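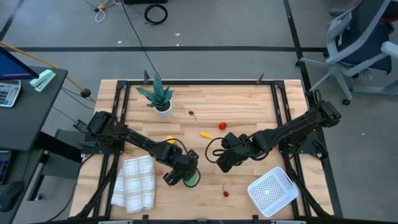 Butcher-block top, long blond strips, with a few darker streaks

Wood Tops: Frequently Asked Questions
Cutunard Tops and Benches
Page updated 3/28/19

Do you sell tops without a base?
Yes. Most of our orders are for the top alone. If you already have a frame, send us its outside measurements and tell us whether you want the top flush with it or hanging over.

Can I choose the color of the wood?
You can choose the species and you can ask for light or dark boards within it. We can't promise an exact shade. Strips are cut from different boards and some will have streaks. If that bothers you, ask for select grade when you order. It costs more and takes longer.

What finish does a top come with?
Your choice of raw, oiled, or clear coated. Raw tops are sanded and ready for your own finish. Please don't leave a raw top unfinished for long after it arrives, and finish both faces, including the underside.

How often should I oil it?
When it looks dull or feels dry. On a kitchen counter near a sink this can be once a month. A desk may go a year. Wipe on a thin coat with a rag, let it sit, and wipe off whatever has not soaked in. Spread used rags out flat outdoors to dry before you throw them away. Oily rags left in a pile can catch fire.

Can I oil a clear coated top?
No. The oil will sit on the surface and stay sticky. Wash it with a little dish soap on a damp cloth and dry it right away.

How do I get a water ring out?
On an oiled top, sand lightly along the grain with fine paper, feather the edges of the spot, and oil again. On a clear coated top, first find out if the ring is in the coating or in the wood. White rings are usually in the coating and sometimes fade if you leave them alone for a few days. Black marks are in the wood and mean the coating has been broken somewhere. Those need more work, so call us before you start.

My top has a slight curve in it. Is it defective?
Probably not. Wood moves when the air in the room changes. Stand the top on edge, with air on both sides, for five days and check it again with a straightedge. If it still rocks on a flat floor after that, send us a photo and your order number.

How should I attach it to a metal frame?
Use slotted holes or oversized holes with washers, so that the top can widen and shrink across the grain. Do not glue it down. We sell a bracket set, the Gernetti, that fits most frames, but any slotted bracket will do.

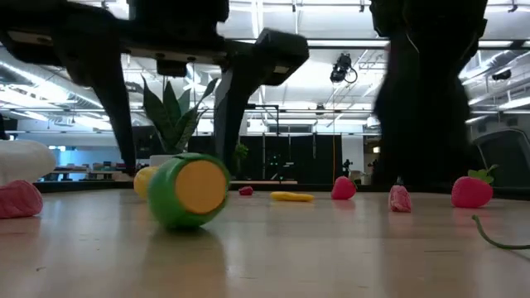

Light wood-toned tabletop with a faint sheen

Why does my top look shiny from one side and flat from the other?
Light from a window or lamp shows up more at a low angle. Check it from straight above in even light. If you still see shiny patches on an oiled top, too much oil was left on. Rub them down with a dry cloth or a fine pad.

Will you cut holes for a sink or cables?
Yes, from a drawing or a paper template. Cutouts are sealed before the top ships. A top with a cutout can't be returned.

How much is the deposit?
$200 for stock sizes and $300 for custom work. It comes off the final price. You can cancel a custom order up to two days after paying the deposit.

Is the Shahbazi bench top still available?
We stopped making it in March. The Neltska is the same thickness and takes the same brackets, and it comes in one more length.

Who do I contact about a damaged delivery?
Write to Ivana Pereyra in customer service. Note the damage on the driver's slip before you sign it, and keep the packing until you hear back from her.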